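Print this entry | E-mail this entry

August, bench notes, continued

Started at 7:40. Coffee, then the port counters before anything else. The third port on the switch had logged 1,687 receive errors overnight. The neighboring ports were at zero. Cleared the counters, left the link up with normal traffic, and read them again at 8:10. The third port was at 493 and climbing. That rules out a one-time event such as the power dip Barbara reported from the front of the building.

Moved the same cable to a spare port. The errors moved with it. Put a known good cable on the third port and it stayed at zero for twenty minutes. So the port is fine and the fault is in the cable or in one of its ends. I should have done the swap yesterday instead of reading the switch manual.

The Flemeo tester passed the cable on continuity, all eight conductors, correct order. Passed it again. Then I held the plug between two fingers and bent the cable a little behind the boot, and conductor 3 dropped out. Let go and it came back. Repeated this enough times to believe it. The other end could be bent in any direction without a change.

Cut the bad end off and looked at it under the loupe. The jacket had not been pushed far enough into the plug, so the strain relief was clamping the conductors directly. Poor termination, probably mine, from the winter batch. Stripped, untwisted as little as I could manage, trimmed, seated the jacket properly this time and crimped. First attempt had two conductors swapped. Second attempt passed, flexed and unflexed.

9:30, reinstalled and cleared the counters.

Zdzisław Michalski came in with the post and asked again about the table top. He cut the board at Jakubowski and has views on it. His position is that I should sand the whole surface back to bare wood and start over. Mine is that the stain is deeper than anything I am willing to remove with a sander. It is a large rounded mark, gray-brown, with a small knot inside it. I have gone over it with oxalic acid once, at the strength on the packet, rinsed and left to dry for a day. It got slightly lighter at the border and the middle did not change. A second treatment is possible but I do not expect much from it.

He thinks the stain is iron. I think it is from something standing wet on the board before I had it. The two explanations do not exclude each other. We agreed on leaving it until the Bunora oil arrives, then doing a trial patch on an offcut. The offcut is from the same board, so the color should be comparable. Three thin coats, a day apart, wiped off after fifteen minutes. He wanted wax on top. I do not want wax on a work surface where tape has to stick.

Which brings me to tape. White tape is what I have been using on this table and the results are mixed. It holds well on the wood if the wood has been wiped with alcohol first. On brown paper it holds well and does not come off again without taking a layer of the paper with it. For covering the surface I use whatever is flat. A mailer opened out flat covers a good part of the working area and costs nothing. The printed side goes up, for the sole reason that the inside has leftover adhesive along one fold.

Things to fix about the covering:
- the corners lift if the tape is put only along one side
- cables dragged across it pull it with them
- crumbs of solder go underneath and scratch the wood, which defeats the purpose

A rubber mat would solve all of this. The one I priced at Zollby was too small by the width of a hand, and the next size up would hang over the edge. Barbara Sobczak offered a piece of linoleum left from her hallway. I will measure it before saying yes.

Lunch at the bench, against my own rule. Checked the counters at 1:15: zero on every port.

Afternoon went to cable routing. The blue cable still crosses the table on its way to the near edge and gets leaned on. I would like it along the back, but it is too short for that by a small margin and I refuse to use a coupler. Cut a longer one from the box, terminated one end, and left the other until I have decided where it passes through. The black cable will get the same treatment later. Both should have a fixed point close to the edge of the table so that a pull from below does not reach the plug. Printed labels for both ends - I have lost too much time tracing by hand.

Counters at 5:00: zero. Wrote the date of the new plug on the boot with a fine marker and threw the old end away so I cannot reuse it.

To order: plugs with the longer strain relief, a new blade for the stripper, more alcohol, fine abrasive pads for the oil. To ask Zdzisław: whether he kept a second offcut, preferably one with a knot in it.
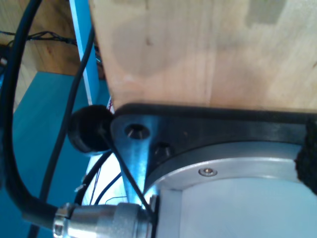
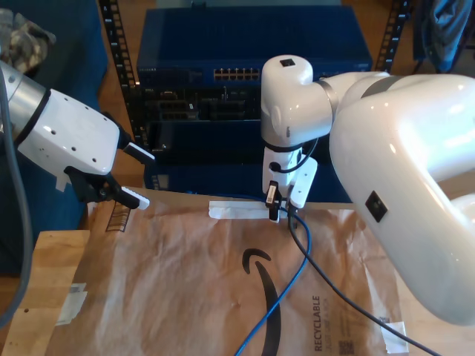 Table top with the stain and knot (first); blue cable over the taped-down mailer, switch at the back (second).

Contact | Copyright, all entries and pictures by the author | Back to top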